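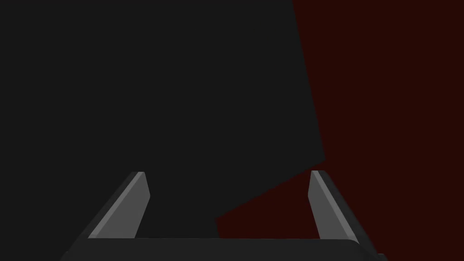
29/04/2018

I have now read three long pieces in a week telling me that the Hungarian election was a turning point for Europe. One said it was the end of something, one said it was the start, and the third managed to say both. I am not convinced by any of them.

Orbán won again at the start of the month, with a large enough share of the seats to change the constitution when he likes. He had that in 2010 and he had it in 2014, until some by-elections took it off him. So what exactly has turned? The people who vote for him are mostly the people who voted for him last time. The opposition was split last time as well, and spent the campaign arguing over who should stand down for whom.

What bothers me is how quickly these pieces jump from one country to a whole region. Hungary does something, so Poland must be about to do it, and the Czechs, and then someone brings in Austria and draws a map with arrows on it. Mutua Laizer, who I used to share a desk with and who reads far more of this stuff than I do, sent me a think-tank paper with 145 footnotes. I went through the first 73 before giving up. A good many of them pointed to newspaper columns, and several of the columns were quoting each other. I wrote back to ask whether he had checked any. He said he'd liked the conclusion.

The paper also had a forecast. It ran to 2052. I can't get a reliable forecast for the Bolwood by-election, and that has 2 candidates and one village hall.

Roswitha Grube left a comment under my last post saying I was being complacent, and that waiting for proof is how you end up noticing too late. It's a fair point and I've been chewing on it. I do think the press laws there are bad, and the billboards were nasty stuff. I'd have said so in 2014. But being worried about a government is one thing, and believing every grand theory that gets hung on it is another – the second doesn't help with the first, as far as I can see.

Brussels will now talk about Article 7, as it has with Warsaw. It needs the other member states to agree, and Poland and Hungary have each promised to block it for the other. I have yet to see one of the turning-point writers explain how that gets round itself. They tend to finish with a line about resolve.

Roswitha has promised me a longer reply, and I'll put it up when it comes. I'd also like to look at the post again in September and see which of us looks sillier.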